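Plunent Robotics Club: Frequently Asked Questions

Who can join?
Any student enrolled at Hughes, in any grade. You do not need to have taken a computer class first. New members start with the simulator and move to the club's arm after they pass the safety check.

When do you meet?
After school in the computer lab, starting at 3:30. The schedule for each term is posted on the lab door. We stop for the summer in June.

Does it cost anything?
There is a fee each term to cover parts and snacks. If the fee is a problem, talk to the club adviser and it will be waived. You don't have to fill out a form.

What is the Pestirgate project?
Pestirgate is our entry for the Mornavus student challenge. Teams write a program that guides a simulated gripper to an object, closes on it, and lifts it clear. Points are given for a clean lift and taken away for drops and for hitting other surfaces. Each team has two or three students.

Why do you work in simulation?
We have one arm and a lot of members. In the simulator, every team can run its code at the same time, and a bad program doesn't break anything. A full practice set is 900 runs, which takes roughly one evening on a lab computer.

What does the program have to deal with?
Objects come in different shapes, at different angles, and with different surface textures. Long, thin pieces are the hardest for most teams, especially when they are tilted. Your code has to choose where to grip and turn the fingers to match before it closes them. 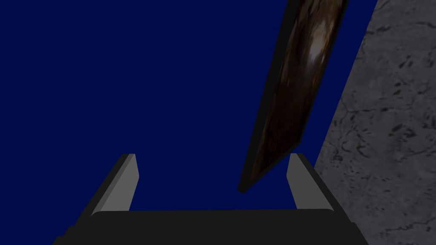
Pestirgate simulator: gripper open, with a wood-textured piece above the fingers and a marble-textured surface at right.

Do the textures matter?
They matter if your program uses the camera view. Code that was tuned on one plain color often fails when the color changes, so test with several.

Which programming language do you use?
Python. Starter code is in the shared club folder. Copy it to your own folder before you edit it.

Can I work from home?
Yes. The simulator runs on most laptops, but slowly on older ones. You can also sign out one of the 2 club laptops overnight.

What if my team misses the entry deadline?
You can still finish the project and show it at the end-of-year open house. Late entries are not sent to Mornavus.

How do I sign up?
Come to any meeting and bring a signed permission slip. Blank slips are in the main office.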